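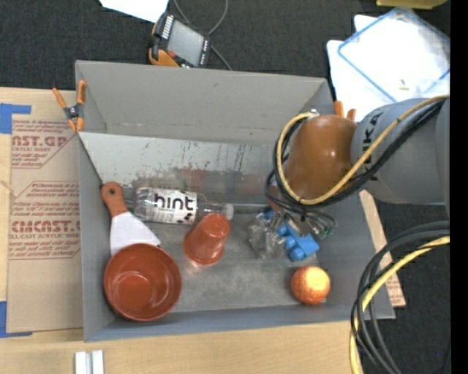
The picking bin clamped at its rear corners, with a mixed set of test items inside.

Setting up the bin on the Drondell cell
Written by Styliani Zacharopoulos, last changed January 2024

These notes cover placing the bin, checking the cables and running the first slow picks. They assume the arm is already bolted down and has been mastered. If it hasn't, do that first using the Nikolaidis sheet in the cell folder.

What you need
Two spring clamps, a tape measure, a soft pencil, a damp cloth and the pendant.

1. Place the bin
Jog the arm up and out of the way, then press the emergency stop. Set the bin on the table with its long back wall parallel to the rear edge. The centre of the bin floor should be 804 mm from the centre of the arm base. Measure it twice. Pencil round the front corners so that you can find the position again after cleaning.

2. Clamp it
Put one spring clamp on each rear corner. Push the bin with the flat of your hand. If it slides, reseat the clamps and check the measurement again. Leave the front corners clear, as that is where the hoses pass.

3. Check the cables
Release the stop and set the speed to 2 per cent. Move the wrist through its full range over the bin and watch the yellow cable and the black bundle where they loop over the joint. They should never go tight or rub on the bin wall. Charalambos Vrettos replaced a damaged cable in October, and the new one is a little shorter, so take care with the last part of the turn.

4. Teach the corners
Fit the pointer and touch the four inside corners of the floor, starting at the rear left and going clockwise. Save the points as Brilen 1 to Brilen 4. The long side should come out at around 1120 mm. If it is well off, you have probably touched the wall instead of the floor.

5. Load and run
Put in a few items of different shapes. Include something clear, such as a drinks bottle, and something round. Take the pointer off, refit the end tool and run the Vilton test program for 100 picks at low speed. Stay by the pendant throughout.

Looking after the bin
Wipe the floor at the end of each day. Scratches and scuffs can stay unless the camera starts reporting items that aren't there. In that case, retake the empty bin image and run step 5 again.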